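Home | Stories | Archive | About

Reading time: 2 min

Zillitz, Last Exit

Mawar drove the Honda with the seat too far back because Lucienne had been driving it and Lucienne was tall. No time to fix it. Keys, phone, the box with the deed in it. Coffee between her knees.

248 miles to Turkon. She'd done it once in May, in daylight, with somebody to talk to.

The call came at supper. Her aunt's house, sold. Or going to be sold, in the morning, unless someone showed up with the paper. Someone. Her cousins were in Kendeo and weren't picking up. So, her.

She left the dishes. Left the napkin where it dropped, left the lamp on. Lucienne stood in the doorway in socks.

"You'll call me."

"I'll call you."

"You won't."

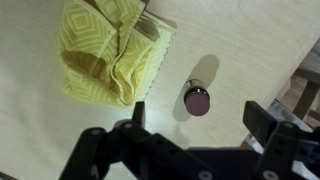 The Road

Rain past the first toll. Wipers bad on the left side. She sang for a while and then stopped, it sounded worse than the wipers.

What she remembered of the house: a yellow kitchen. The stairs you had to take on the outside edge or they'd give you away. Aunt slept light. Aunt kept peppermints in a coat she never wore, and if you took 2 she knew, and if you took one she knew that too but let it go.

Gas at Zillitz. The kid at the register had a radio going, a ball game from the coast, extra innings. She payed with a twenty and forgot the change and went back for it. Then sat in the car, not starting it.

187 miles still. About three hours if the rain quit.

She called.

"You called," Lucienne said.

"I'm at Zillitz."

"Is it bad?"

"It's wet. I forgot why I want the house."

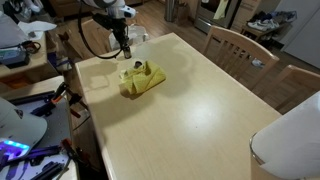
Quiet on the line. A faucet going, then off. Lucienne was doing the dishes, of course she was.

"You don't have to want it," Lucienne said. "You could just not want them to have it."

"That's ugly."

"It's late. Ugly's fine."

Mawar laughed, first time since supper. A truck pulled in beside her and shut off its lights. The driver got out and stretched, both arms up, and stood there in the rain like it was nice out.

"Come home or go," Lucienne said. "Don't sit at a gas station."

"Twenty minutes."

"Ten."

She took the twenty. Moved the seat up, finaly. The box had slid under the dash so she got it out and belted it in on the passenger side. Looked dumb. Left it.

At the light, left was home and right was Turkon. She put the blinker on for left. Watched it go. The truck came up behind her, waited, tapped the horn once.

She turned right with the left blinker still ticking.

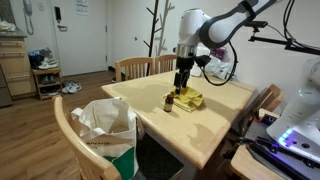
Does Mawar get the house?

The story stops before the sale. She has the deed and enough hours left to reach Turkon by morning, and what happens at the door is up to you.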